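Ticket 2216 – Second workstation and hand spares, budget help needed
Opened by: Edivaldo Mendonça
Queue: Purchasing and lab kit
Status: Open, waiting on quote

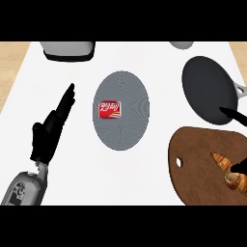

I need to get the equipment list for the kitchen bench settled before the August cut-off, and I've got myself in a bit of a muddle over what we buy now and what can wait. The money line we were given is 4000 for everything that isn't the robot itself, so bench, props, spares, cabling, the lot. I've been planning it off the simulated bench because that's the layout we've all agreed on, and it's handy for working out what has to sit where: the frying pan over on the right with the cutting board and bread just below it, the oval mat in the middle with the little red packet on it, and a decent band of clear white table between the left hand and the mat. I'd like the real table to give us that same gap, which rules out the narrow one in the Rilberg catalogue (lovely price, though).

So, what I've got so far. The table and the props are cheap and I'm not worried about them. The hands are where it all goes wrong. Plellero will sell us spare fingertips in packs, but only if we take the service plan as well, and the service plan eats a good chunk of the money before we've bought so much as a spoon. Trevaskis will do fingertips on their own but can't tell me whether they fit our version of the hand. I've asked twice. The second time they sent me the same leaflet.

Can somebody with more sense than me have a look? The draft list is on the shared drive under Emine, in the bench folder, second tab. Ignore the first tab, it's from when we thought we were getting a dishwasher.

Comment from Orestis Kouris, 9.40 am

Had a look over my coffee. A few things.

You've put the pan down as a prop at supermarket price, fine, but please buy two of the same one. When we did the drawer bench I bought one saucepan, the handle came loose, and by then the shop had changed the range. We spent ages redoing the model to match the new one. I'd do the same with the board. Bread you can buy as you go, or get one of those display loaves that bakeries put in the window, if it's going to be picked up all day long.

On fingertips, which version do we have? There should be a sticker inside the wrist cover. Without that number neither supplier can give you a straight answer and I wouldn't sign anything with Plellero until you have it.

Also there's no delivery on your list. At all. The table alone will cost you.

Reply from Edivaldo Mendonça, 10.15 am

Oh no, delivery. You're right, I'd put it in the dishwasher tab and never carried it over. Added now.

Two pans and two boards, done, and I've put in a couple of spare mats while I'm at it because they weigh nothing and they'll come in the same parcel. I like the display loaf idea! I do wonder if it's too hard though. Part of the point of having bread on the bench is that it gives a bit when you squeeze it. I'll get one and we can try it against a real one.

I took the wrist cover off and there is a sticker, but it's been stuck over another sticker and the top one has rubbed away at the end. I can read the first half. I've photographed it and sent it to both suppliers and asked them nicely.

Reply from Edivaldo Mendonça, 2.30 pm

Plellero came back quickly, to be fair to them. They say the first half of the number is enough and their packs will fit. They still want us on the service plan, but there's a smaller version of it that wasn't on the website, where you pay for call-outs as they happen. The packs hold 5 fingertips each. That's one hand's worth with nothing left over, so I've asked for two packs and pencilled in a third for later.

What I can't work out is how fast we'll go through them. Does anyone have a record from the drawer bench? I've been guessing, and my guess moves by a lot depending on what mood I'm in. If it's one pack every few months we're comfortable. If it's one a month we'll be out of money well before spring and I'd sooner know now.

Comment from Orestis Kouris, 3.05 pm

There's a log, it's handwritten, it's in the blue folder by the charger. We got through 34 over the whole of the drawer project, but be careful with that. A lot of those went in the early weeks when we had the grip force set too high and were dragging them along a metal edge. Once we sorted that out they lasted nicely. Your pan rim worries me a bit for the same reason. I'd start gentle and leave the pan jobs until the bread and the packet are going well.

My vote would be the smaller plan, three packs now instead of two, and put off the second camera stand. You can clamp the camera to a shelf for the first month. It's ugly but it costs nothing.

And do the reaching tests in the simulator again with the real table height before you order the table. The height in the model was typed in by me and I can't swear I measured anything.

Reply from Edivaldo Mendonça, 4.20 pm

Ha, right, well I'm glad I asked. I'll rerun it with the proper height tonight and hold the table order until I've seen the result.

Camera stand is off the list, third pack is on. I've had a read through the blue folder and you can see where the grip setting was changed, the entries thin right out after that page. I've used the later pages for my estimate and added a bit on top for the pan. With the smaller plan and delivery in, we come in under the line with a little to spare, and I've left that unspent on purpose in case Plellero's delivery is as bad as I remember.

Still to do on this ticket:

Written quote from Plellero for three packs and the pay-as-you-go plan.
Table height rerun, then the table order.
Ask Trevaskis one last time, as they were cheaper per fingertip.
Try the display loaf.
Delete the dishwasher tab so I stop falling into it.

Leaving this open until the quote is in. Orestis, can you put your name against the list once you've checked my sums? Purchasing want two of us on it.

Comment from Orestis Kouris, 4.45 pm

Will do. You've got the spare mats in twice, by the way, rows six and eleven. Take one out and I'll sign it.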